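Histcombe Parish Hall Management Group
Minutes of the meeting held on July 27, 2023 in the Small Room

Present: Miloslav Vondráček (Chair) and five members. Apologies were received from the Stevside representative.

1. Minutes of the June meeting
Agreed and signed as a correct record. Under matters arising, the Chair reported that the side gate had been rehung.

2. Finance
The balance stood at £3930. An invoice from Bivum for the boiler service was approved for payment. It was resolved to move £2000 to the roof reserve.

3. Hall floor
Two quotations had been received for sanding and sealing. Members considered that the second did not make clear whether the stage was included. The Clerk was asked to obtain this in writing before the next meeting. The hall would need to close for the duration of the work, and regular hirers were to be given notice.

4. Use of rooms
Sokol had asked to extend its evening booking by 15 minutes. Agreed at the present rate. The Stevside lunch club had requested seating for 60 at its autumn meal, which was within the permitted number. Hirers were to be reminded that tables must be wiped and returned to the store. 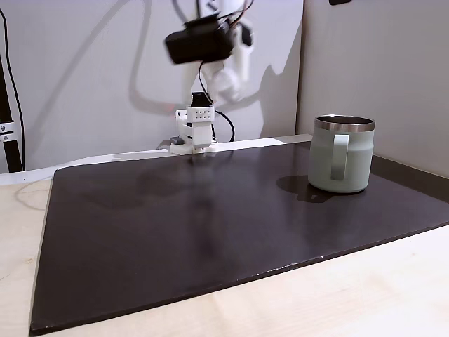
5. Car park
A complaint had been received concerning vehicles left across the neighbouring drive. The Chair would reply to the resident. Repainting of the bay lines was deferred.

6. Any other business
The noticeboard key had been mislaid and a replacement was authorised.

The meeting closed at 8.40 pm.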